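Sorting at the Source: How Small Workshops Handle Mixed Plastic Scrap

A shop that molds or machines plastic parts throws away more material than its owners tend to think. Sprues, runners, short shots, trimmed flash and rejected parts all leave the machine clean and of known grade. Within an hour or two most of that information is lost, and what was a usable feedstock becomes mixed waste with a disposal fee attached.

The difficulty is chemical. Polypropylene and polyethylene look alike, float alike and melt at different temperatures. ABS and polystyrene can be told apart by a trained hand, less reliably by anyone at the end of a shift. A small fraction of PVC in a batch of PET will degrade at PET processing temperatures, release hydrochloric acid and discolor the whole lot. Large recycling plants deal with this by near-infrared scanning, density separation and electrostatic sorting. A workshop with four presses has none of that equipment and no reason to buy it.

What it does have is knowledge of what each press is running. Clulel, a contract molder of hose fittings and cable clips, rebuilt its scrap handling on that basis. Every press now has its own container, changed whenever the resin changes. The container carries a card with the resin grade, the lot and the press number, and the card stays with the material through the granulator. In the first year the shop returned 40 percent of its scrap to its own process. The remainder went to an outside buyer as single-grade regrind.

Granulator cleaning proved to be the weak point. A machine with a 2 mm screen holds back fines in the rotor pockets and behind the screen cradle, and those fines end up in the next batch. Clulel runs light colors before dark ones, then stops for a full teardown before any change of resin family. The teardown takes 40 minutes. Shortening it was tried in January and given up after a run of natural polypropylene came out with gray specks.

Prustance, which makes housings for garden pumps, took a different route. Its parts are large and its scrap is bulky, so rejected housings are stacked whole on pallets and ground once there is enough for a long run. Metal inserts are pressed out first. A magnet over the infeed catches steel, but brass passes under it, and a single brass insert can chip a rotor knife. The company fitted a metal detector on the conveyor and set it to stop the belt.

Regrind also changes the molding process. Each pass through the barrel shortens polymer chains, raises melt flow and lowers impact strength. Glass-filled grades suffer more, as the fibers break in the granulator. Both shops cap the regrind share by part drawing, and parts under constant load get none. Moisture matters as well. Nylon regrind left in an open container takes up water from the air and has to be dried again before use.

The outside market pays for consistency. Kirkel, a regional compounder, accepts lots from 2000 pounds upward and tests each for melt flow, ash content and density. A lot that fails is downgraded to mixed material, at a price that seldom covers the freight. Plattner, a smaller buyer, takes partial loads but only in natural or black.
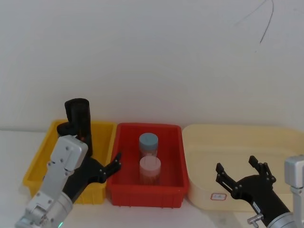
Storage sets the upper limit for most shops. A full lot of regrind occupies several pallet positions, and a shop running six resins needs that space six times over. Some reduce the number of grades they mold, asking customers to accept a common polypropylene where the drawing allows it. The requalification work is paid once, while the space is freed for as long as the part stays in production.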